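Section 3. Setting Up and Running the Wiping Station on Open Day

I wrote this part of the guide after our second open day at Amcombe, when I had pages of scribbles and a strong wish never to set up from memory again. It covers the wiping station only. The sorting table is in Section 4 and the front desk is in Section 5 (much shorter, lucky them).

The wiping station is where visitors pick up the hand-held gripper, pinch a cloth in it and wipe down a white door and the rubber seal next to it. That's the whole show! People love it. The same motions get recorded and go into the Jotdale training set, so everything we do for the crowd also has to be good enough to keep. That's why some of these steps look fussy for a demo.

What you need on the cart

One hand-held gripper with its sensor cap
Two charged batteries, plus the charger
Microfiber cloths, at least a dozen, washed without softener
A spray bottle of plain water
The Brilutov tablet, with its stand
Floor tape
The roll of visitor stickers

Leave the glass cleaner in the cupboard. I brought it once and the door got so slick that the cloth skated all over the place.

3.1 Before the doors open

1. Get in by 8 a.m. if you can. The building warms up slowly and the tablet is sulky when it's cold.

2. Wheel the cart up to the appliance and lock both front wheels. The rear ones don't lock, so don't hunt for the lever like I did.

3. Unplug the appliance at the wall and hang the red tag on the plug.

CAUTION: The appliance stays unplugged for the whole open day. Visitors lean on it, open it and poke at the buttons. If you find the tag on the floor, go check the plug before you do anything else.

4. Open the door and prop it with the foam wedge. You want the seal easy to reach without anyone having to crouch.

5. Tape a line on the floor 60 inches back from the door. Only the person holding the gripper and whoever is helping go past it.

6. Put the tablet on its stand to the left of the line, screen facing the crowd.

Note: I used to put the tablet on the right and people kept walking between it and the door to see it better. Left is the way to go.

3.2 Waking up the gripper

1. Slide in a battery until it clicks. Give it a little tug to be sure.

2. Clean the lens with a dry cloth. Use one from the top shelf of the cart and keep it away from the wiping cloths, which pick up grit.

3. Hold the power button until the tablet chimes. The first start of the day takes a while, so wait it out. Pressing the button again just sends you back to the beginning.

4. On the tablet, tap Massawe (that's our name for the recording program) and pick Open Day from the list.

5. Open and close the fingers a few times with nothing in them. They should move smoothly and meet evenly. If one side drags, look for lint first. It's nearly always lint.

6. Make one practice wipe and play it back. If the playback stutters, restart the tablet and leave the gripper alone.

CAUTION: Keep your own fingers clear of the jaw while it closes. The squeeze isn't strong, but it will surprise you, and the natural reaction is to drop the thing.

3.3 Loading the cloth

This is the step that makes or breaks a good run, and I still mess it up when I'm talking at the same time.

1. Shake the cloth out and pick it up near one corner.

2. Give it a loose twist so it makes a soft rope at the bottom and fans out at the top. Too tight and you're wiping with a stick. Too loose and it slides right out of the fingers on the first swipe.

3. Offer the twisted part to the finger pads and close the jaw on it.

4. Tug the free end. If it slips, open up and start over.

5. Leave a corner sticking out if you're going to work along the seal. A small point of cloth gets in beside the rubber ribs far better than a big wad does.

Note: Change the cloth when it feels gritty or heavy. A damp cloth is fine, a dripping one goes back in the bucket.

3.4 Showing the wipe

Do the first one yourself, every time, even if the group in front of you watched the last group. I talk while I go, something like "I'm pressing lightly here, and now I'm following the edge down," and then I hand the gripper over.

1. Mist the door with one squirt of water. Spray the door, never the gripper.

2. Tap Start on the tablet and wait for the tone.

3. Bring the cloth in gently until it touches the flat surface.

4. Wipe in long overlapping strokes from the top down. Curved strokes are okay - most people's wrists make an arc anyway.

5. Move over to the seal and follow it down with light pressure. Go slow where the rubber bends.

6. Lift the cloth clear, hold still for a breath, and tap Stop.

CAUTION: Don't pull on the seal with the fingers. It's tempting to pinch the lip and see what happens. Ask visitors to let the cloth do the touching.

You'll get smudges. A visitor will point them out, usually a kid, usually loudly. Let them go after the smudge themselves! Extra passes are useful in the recordings, and it's the part that gets the most laughs.

3.5 Handing over to visitors

1. Give each visitor a sticker before their turn. The sticker means they've heard the recording notice and said yes.

2. Show them the grip with your own hand first, then pass the gripper over handle first.

3. Stand on the side of their free hand. You can steady the gripper from there without getting in the way.

4. Let them do a run with no recording so they get the feel of it, and then one with.

5. Thank them, save the run and wipe the handle.

Kids under the height mark on the cart can hold the gripper together with a grown-up. Four hands on it makes for a wobbly run, so mark it Shared on the tablet and move on.

Left-handed visitors do fine. They may want to start from the other side of the seal, and that's good news for us, so let them.

3.6 When things go sideways

The tablet shows code 218. It has lost the gripper. Walk the tablet a step closer and wait for the chime. If that doesn't help, swap the battery.

The tablet shows code 411. Storage is full. Tap Move to Drive and use the break to drink some water.

The cloth keeps dropping. Check the finger pads for soap film. Wipe them with plain water, dry them and reload with a little less twist.

The fingers stop halfway. Open the jaw all the way, take the cloth out and look for a loose thread. Snip it, don't yank it.

The picture looks foggy. Somebody has touched the lens. Dry cloth, small circles.

3.7 Packing up

1. Save everything and wait until the tablet says Done before you switch it off.

2. Take the cloth out of the jaw. If it stays clamped in there overnight the pads take a dent.

3. Batteries on the charger, gripper in its case, lens side up.

4. Pull up the floor tape the same day. I left it over a weekend once and spent Tuesday morning on my knees with a scraper.

5. Close the door, plug the appliance back in and put the red tag in the cart drawer.

6. Drop the used cloths in the wash bag and write on the cart sheet how many clean ones are left for the next session. 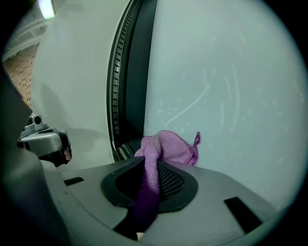
Reader comment, unnamed: We ran our July open day from this section and the only place we got stuck was 3.5. Our line got long and the practice run ate up a lot of time, so we had people practice on a spare gripper with no battery in it while they waited. Could you add that as an option? Also, code 218 came up every time the tablet stand was next to the metal shelving, and moving it over by the window fixed it for us.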